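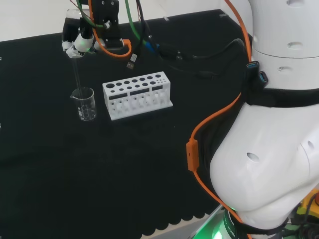
Stirring step at the Zekville bench cell, rod in the 400 ml routine.

Robot Cell Technician (full time)
Durkar Laboratory Automation, Zekville site
Reference: 3935
Posted December 14, 2020

Position summary

Durkar runs a single-arm bench cell for handling laboratory glassware. The arm picks up thin glass rods, stirs small volumes of liquid in beakers, and sets rods into a rack. The cell is used by our own methods group and by two outside customers, Ulloa and Nidach, who send us handling routines to be set up and proven before they install cells of their own.

We are hiring one technician to take over setup, routine care and repair of this cell. The position reports to Mogens Holst, cell engineering. It is a hands-on job. Most of the working day is spent at the bench, with the remainder in the maintenance log and in short calls with customer staff. The start date is in January.

Condition of the cell

The arm, gripper and controller are in regular service. The gripper has white fingertip pads on black structural plates. Pads are a wear item and are replaced on a fixed count of grip cycles, currently 1167, or sooner if a rod slips during the hold test. The pad change is simple, but the grip zero has to be taken again each time, and the rod hold test repeated before the cell goes back into service.

Cabling is external. Signal and data lines leave the gripper mount and run back to the arm body, where a strap carries two USB ports. The long orange line has an inline module on it and follows the side of the arm. External routing makes a cable quick to swap. It also means that slack has to be set by hand and checked at the limits of travel, in particular at wrist rotation and at the lowest reach over the bench. A large share of the faults logged on this cell over the past year were connector faults, and the new technician will be expected to bring that share down. Proposals for a better cable guide are welcome and there is a budget for parts.

The work surface is covered in black cloth. Clear glass is hard to pick out on a light bench, and the methods group has asked that the dark covering stay. The cloth can creep when glassware is moved by hand, so the rack position is checked against the taught points at the start of every shift.

Duties

Daily
Run the start-of-shift check: power up, home the arm, confirm the base light is green, test the emergency stop, check the rack and beaker positions.
Inspect the fingertip pads and clean them with a lint-free wipe.
Look over each glass rod for chips at both ends. Chipped rods go in the glass bin and are entered in the log.

Weekly
Check every plug on the arm strap and at the gripper mount for seating and strain.
Move the arm slowly through its full working range and watch the cable loops for snagging.
Repeat the rod hold test and record the result.

As needed
Teach and correct rack positions. The rack has round holes of several sizes, and each rod type is assigned to a hole. Approach height, descent speed and release height are set separately for each. 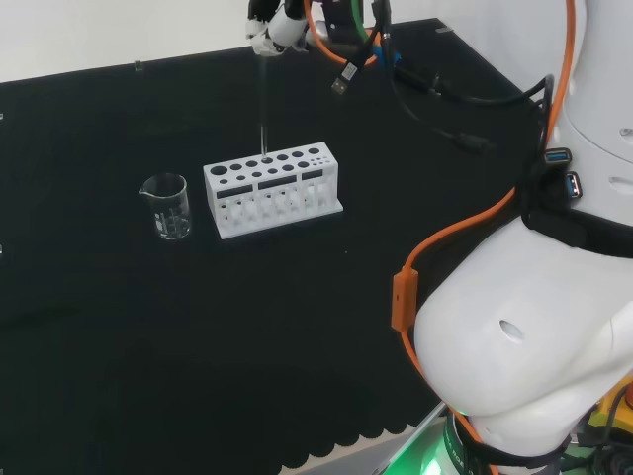
The descent is the step that takes the most care. A rod held slightly off vertical will touch the rim of the hole, and the controller may not register the contact before the glass breaks. The technician sets the tilt correction, runs the descent at low speed, and raises the speed in small steps only after a clean series. The acceptance series for a new routine is 245 insertions with no rim contact and no breakage. If a series fails, the cause is found and written down before the next one is started.

Other tasks in this group are replacing cables and connectors, replacing the gripper when needed, restoring the controller from backup, and writing the setup sheet that goes to the customer with each finished routine. Setup sheets are one or two pages in plain language. You will be given earlier sheets to work from.

Requirements

Two-year technical degree or equivalent experience in electronics, mechatronics or instrument service.
At least two years of work on industrial or laboratory robots, including teaching points and recovering from faults.
Able to make up and test cables and to read a wiring diagram.
Steady hands and patience with small glass parts.
Clear written English. Log entries are read by people on other shifts.
Able to stand at a bench for long periods and lift 40 pounds.

Useful but not required

Basic scripting for log files.
Experience with force or torque sensing.
Previous work in a wet lab.

Training

The first four weeks are spent alongside the engineer who now looks after the cell. During this time the new technician does not change taught points alone. Sign-off is by practical check: one full pad change with grip zero, one cable replacement, and one complete rack teach from a cleared program.

Hours and terms

Day shift, 40 hours per week, with occasional late finishes when an acceptance series is running. Travel to customer sites is limited to a few days per year. Health coverage and paid leave begin on the first day of employment. Safety glasses and cut-resistant gloves are supplied.

How to apply

Send a resume and a short description, no longer than one page, of a repair or setup problem you worked on yourself. State what the fault was, how you located it, and what you changed. Address it to Mogens Holst, Durkar, Zekville, and quote reference 3935. Applicants selected for interview will be asked to spend two hours at the cell and carry out a supervised start-of-shift check from the written procedure.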